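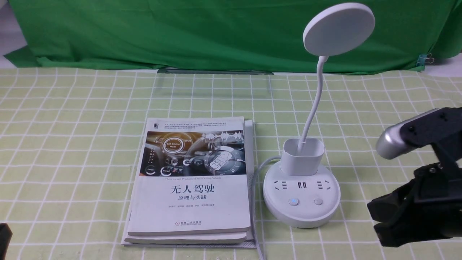
4. Setting Up a Hand-Thrown Siding Switch

This section covers the ground throw at the west end of the Quezada siding and the matching unit at Imcombe. The Verdale switch is power operated and is covered in Section 6.

Before starting, get track and time from the dispatcher and write the limits on the work sheet. Lok-yiu Chien keeps the blank sheets in the signal shop.

4.1 Adjusting the throw rod

1. Unlock the switch stand and place the lever in the normal position.

2. Clean the slide plates. Remove ballast from between the point and the stock rail.

3. Loosen the jam nut on the throw rod. Do not remove it.

4. Turn the rod until the closed point sits tight against the stock rail along its planed length. Check that the open point has full clearance on the other side.

5. Throw the lever to reverse and repeat the check. If one side is tight and the other is slack, split the difference at the rod - do not shim the point.

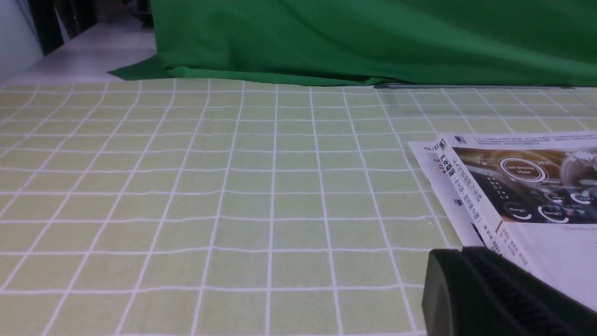 6. Tighten the jam nut and fit a new cotter pin. Old pins are not to be reused, even if they look straight.

CAUTION: Keep hands and feet clear of the points whenever the lever is unlatched. The Imcombe stand is spring assisted and moves faster than the one at Quezada.

Note: Stands with a Dotby latch need 2 full turns of the keeper screw after the jam nut is tight. Earlier stands have no keeper screw, so skip this.

7. Operate the lever 13 times in each direction. Stop and return to step 3 if the latch fails to seat.

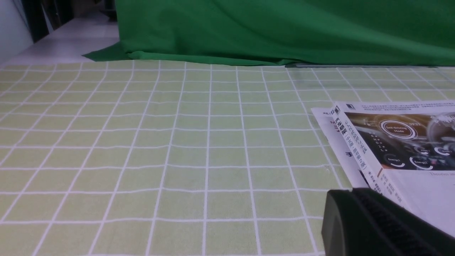 4.2 Setting the circuit controller

1. Open the controller cover and find terminal 16. With the switch normal and locked, the contact must be closed.

2. Unlock the lever and begin to throw it. The contact must open before the point leaves the stock rail.

3. Record the result on Form 142 and leave a copy in the case. Send the original to Charmaine Radebe by Monday.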